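Vurkimer Debate Night box: a quick review

Typing this on my lunch break so bear with me. We play political games at our house every election season, and this year my brother in law brought over the Vurkimer box. Party game. You play a candidate, you get a made-up scandal, you have ninety seconds to talk your way out of it in front of the table. Everybody votes.

Played it four times now. Short version, buy it if your family can laugh at both sides. Skip it if they can't.

What's in it

Scandal cards, 167 of them. Pivot cards. A little buzzer shaped like a podium. Score pad, too thin, we used half of it already. Rules are one folded sheet and they're fine, except the part on recounts which I've read five times and still dont get.

The cards are the good part. "Senator, why is your yard sign in your own opponent's yard?" "You voted for the bill and then sued it." Stuff like that. Noman Sandhu wrote most of them acording to the rule sheet, and he's even-handed, I'll give him that. My uncle thinks it leans left. My aunt thinks it leans right. So.

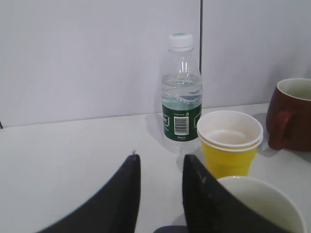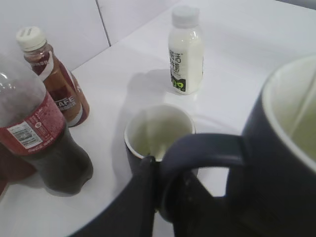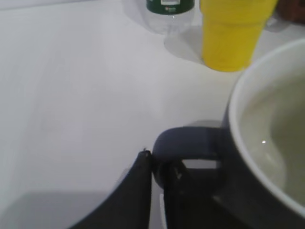
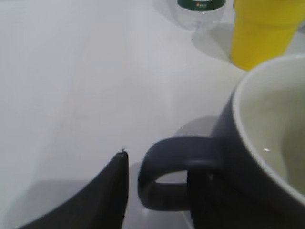 How it plays

Fast. Box says up to eight people but six is the limit if you want to be done before midnight. Ninety seconds feels long when it's you up there and you've drawn the goat subsidy card. Pivot cards let you dodge the question and talk about your childhood instead. Best mechanic in the game. Too strong though, we cut it to one per round.

Voting is secret, little folded slips. First person to 100 points wins the nomination, then there's a general election round that drags. We skip it. Just crown somebody.

Against the other one

I had Barnuvent's filibuster game before this. Prettier box, worse game. You mostly sit and wait while one person reads a phone book at you, which, ok, realistic, but come on. Vurkimer is louder and nobody's sitting out.

Gripes

Buzzer is cheap. Ours sticks. Timer runs a bit quick, I think, checked it against my phone and lost patience. Some cards are already stale, anything about a shutdown from a couple years back gets blank looks from the teenagers. There's an add-on pack coming in July, suposedly all city council stuff. I'd get that. Council meetings are funnier than Congress.

Four out of five. Would be higher with a buzzer that works.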